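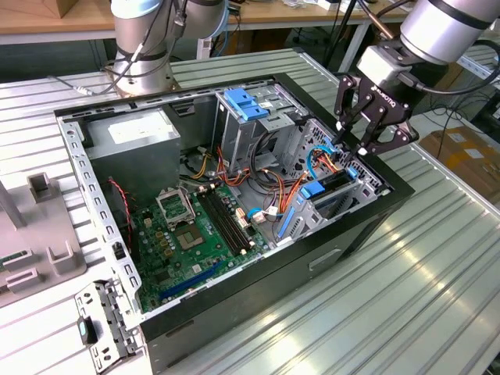
Kongkaew Community Workshop reopens its computer repair bench

July 9, 2024

The Kongkaew Community Workshop has resumed its computer refurbishment scheme, which was suspended in February while the electrical supply was renewed. Desktop towers given by residents and local firms are opened, checked and either repaired or stripped for parts.

Each tower is laid on its side with the panel removed, leaving the power supply, motherboard and drive cages within reach. Processors and memory are recorded separately from the case — an empty socket does not rule a machine out.

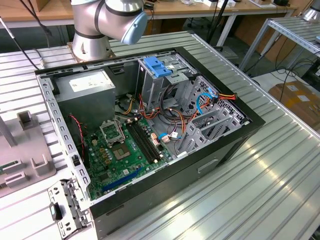 Donations and collection

The scheme has received 61 desktop computers so far. Hard drives are erased before any machine is passed on, and owners may ask for theirs to be returned. Chanida Yensuk, who manages the scheme, said that power supplies and drive cages remained in short supply. Towers may be left at the Fleltlow Road entrance until 8 pm on weekdays. 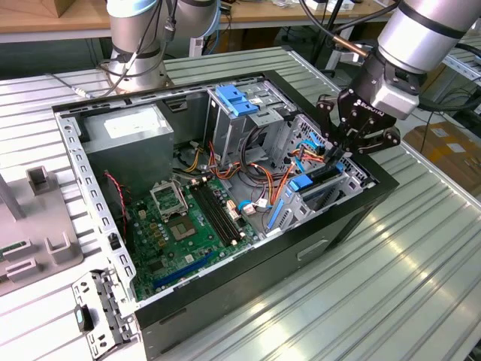 A desktop tower open on the workbench, with its drive cages and power cables exposed.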